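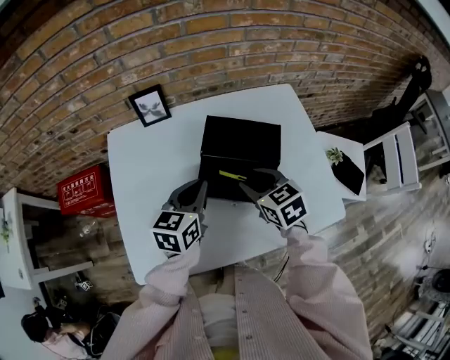
White table against a brick wall, with a closed black box and a small framed print.

Search products
Enter keyword or part no.
Go

Print this page | E-mail this page

Otden Masonry Hanging Rail

The Otden is an extruded aluminium rail for hanging framed pictures on face brick, rendered brick and concrete block. It is fixed once, through the mortar joints, and frames are then moved along it on hooks without further drilling. The rail suits houses, small galleries, waiting rooms and rental properties where the number of holes in the wall has to be kept down.

Construction

The rail is a C-section with a closed upper lip and an open lower channel. It is supplied in 1000 mm lengths, with fixing slots punched at both ends and at mid-length. The slots allow 9 mm of vertical adjustment, enough to bring the rail level where a mortar course runs out of true. Lengths are butted together with a steel joiner that slides into the channel and is locked with two grub screws.

Finishes are mill, white powder coat and charcoal powder coat. Mill finish is not recommended within reach of salt spray. The colour of the end caps matches the rail.

Load rating

Each hook is rated to 5 kg. Hooks must be spaced at least 80 mm apart, measured centre to centre. Glazed frames wider than the hook spacing should be hung from two hooks to stop them tilting. Ratings apply to sound mortar only. Lime mortar in older walls is often soft behind a hard pointed face, and a test hole should be drilled before the rail is marked out.

Fixing

Use the Jodside nylon plug and stainless pan-head screw supplied with each length. Drill into the bed joint with a masonry bit, hammer action off, and clear the dust before inserting the plug. Where joints are raked or recessed, fit the Nartey packing washer behind each slot so that the rail bears evenly on the brick face. Do not fix into perpends - the joint is too short to hold the plug squarely.

On painted brick, score the paint along the top edge of the rail before removal.

Cords and hooks

Clear nylon cord and braided stainless cable are both available, cut to length on request. The Pollberg self-gripping hook fits either and is adjusted by pressing the collar and sliding it up or down. Cord should be replaced if it has yellowed or flattened at the hook. Cable can be re-used.

Not suitable for

Plasterboard, fibre cement sheet, hollow terracotta, or any ceiling. Shelving and mirrors must not be hung from this rail.

Supplied with each length

Rail, plugs, screws, end caps and a paper drilling template. Hooks, cord, joiners and packing washers are ordered separately. Allow extra lead time on charcoal, which is coated to order.

Print this page | E-mail this page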